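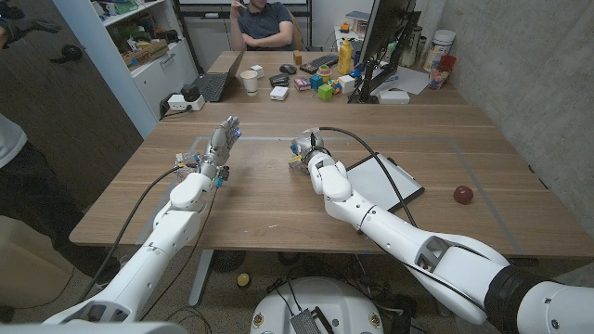
Hand on the left arm, gripper on the right, tablet and apple on the table.

3/8/25

Second session of teaching by remote control at Witham, and I got through 38 demonstrations before my shoulders gave up. The task is dull to describe. The right arm picks up the apple and passes it to the left hand, which puts it down inside the grey tape.

I drive both arms at once. Jericho Tagle told me to slow down over the last few centimetres, and he was right. When I rush, the recording is full of little corrections and the robot learns those too. We threw out 15 of mine for that. Cherry Mae wants them kept in a separate folder in case they turn out useful for something.

The gripper side is easy now. The hand is harder, as my thumb and its thumb don't agree on where closed is. Genalyn changed the scaling at lunch and it helped a bit, though I now squeeze too early.

Training runs overnight on the 23 good ones plus the 30 Jerome did in the first session. Next job is the coloured cubes, and I still need to write up the start positions for Rosalinda.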